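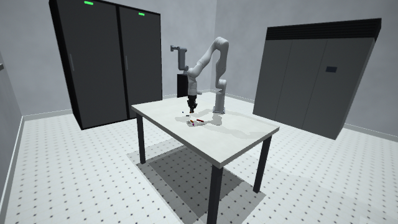

Sim of the two-arm bench, white arm over the small parts.

Jono: First pass at the sorting bench for the shed. Simulating before I spend $3,000 on an arm. Thoughts?

nivitz84: Tidy, but my shed hasn't got a tiled floor or a bare white table. Where's the sawdust? I'd want to see it cope with rubbish lighting before I opened my wallet.

Jono: Fair. Gripper view, coloured bits on the table:

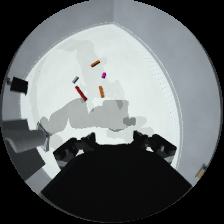

Re: Gripper view

Pindness: That much fisheye will bugger your grasp positions near the rim. Calibrate first.

nivitz84: And grey blotches all over the tabletop. Good luck segmenting that.

Prokopenko: Disagree with both of you. Sim's cheap, and 22 bad grasps in there cost nothing.

nivitz84: They teach you nothing about a real bolt either.

Last updated: July 2025
We use cookies. Accept / Manage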